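Student diary: Robotics Society, Galcombe site
May

I got in just after 8 this morning with a bacon roll in one pocket and my notebook in the other, and I don't think I sat down properly until the afternoon. My legs ache, my head is full of joint angles and I am so happy with how this project is going that I'm writing it all down before I fall asleep.

For anyone who hasn't been following these entries (hello, Mum), there is a team of us in our final year at Galcombe, and our project is called Rosser. Rosser is two arms and a lot of code, and the job we've given it is to put drinks cans on a shelf. It sounds like such a small thing! You or I would do it while talking on the phone. But teaching a pair of arms to do it has taken up most of our year, and I've never enjoyed a piece of work so much.

Last month we were still driving everything by hand and recording each go. We have 656 recordings now, and we'd like 790 before the end of term, so the mornings are for adding more and the afternoons are for training and arguing. I did a long stretch on the controls today. You get into a sort of rhythm with it after a while, small movements, breathing slowly, and you start to think of the grippers as your own fingers. I reached for my tea at one point and tried to close two fingers on the mug.

The trickiest bit is the grip. Squeeze a can a little too hard and the sides go in with a horrible pop, and if you're too gentle it slides down between the fingers and rolls off towards the edge. We've been through a shameful number of cans this year. My bag smells of orange.

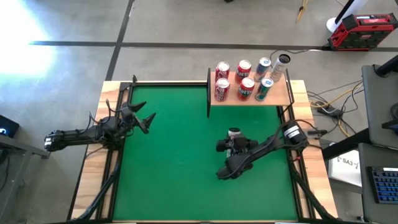
3 min read

With one arm holding a can just over the felt and the other waiting on the left with its fingers open, it looks so calm and patient, as if it does this all day. Seven cans on the shelf! Two rows of them, Coke and Fanta and a few others. I like how cheerful they look up there against all the black metal and cable.

The felt was a good decision, by the way. I was against it back in the autumn and I'm happy to say I was wrong. On our first table the cans skated about whenever a finger brushed them, and we spent more time chasing them than lifting them. Green was simply what the fabric shop in Plillemstead had left on the roll, and I've grown very fond of it.

After lunch we had the big talk about whether the left arm should pass cans over to the right one. I'm all for it. A handover is harder – both grippers have to agree on where the can is, and one has to let go at just the right time – but it would mean we could use the whole width of the table, and it would look brilliant. The other side of the argument is that we have the Bemport student challenge coming up and a plain, steady run would score better than a fancy one that drops things. Fair enough. We've agreed to keep the simple version safe in its own folder and give the handover 2 weeks. If it's still fumbling by then, we leave it for the summer.

I've got the first go at it, so I spent the rest of the day drawing arrows on paper and walking about with a can in each hand, passing them to myself. The security man gave me a long look through the door.

Things to remember for tomorrow: check the cable loops before turning anything on, rename this morning's recordings properly (I called one of them "good one maybe"), and find out if the train to Bemport will let us travel with crates that size. Also buy more Fanta.

Alarm's set. I've already thought of another way to do the wrist turn and I'm going to scribble it on the back page before I put the light out.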